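Vomerwood Makers Forum > Student builds > Flower arranging with two arms

morven_f
Our school club's project for the Prirmont showcase on 28th April is teaching a pair of arms to arrange fake flowers. We're teleoperating them to collect demos, and the kids picked the wall colours (I love them!). One arm on the stems, one on the small vase.
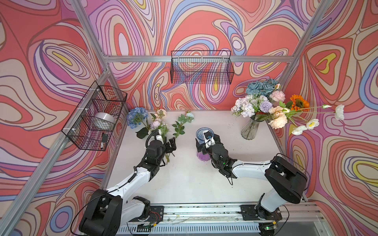
Grilar: I'd bolt the vase down, mate. Two moving arms is double the trouble.

morven_f
Nah, the handover is half the fun – and the judges want both arms working. Bunches are harder than single stems, because the leaves snag on everything. 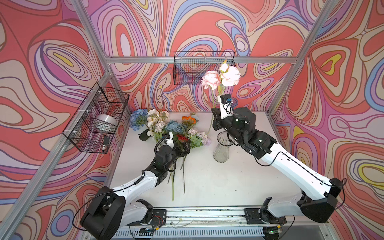
We've got 36 demos so far and I'd like heaps more before we train again. Our January model kept letting go too early. The wrist view helps with depth, but the flowers crowd in from both sides.

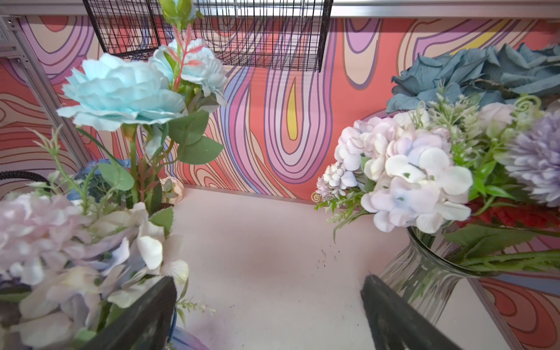
Yi-an Byun: Disagree about more demos. Ours got better once we threw out the sloppy ones.

morven_f
Fair enough, I'll cull a few tonight and see.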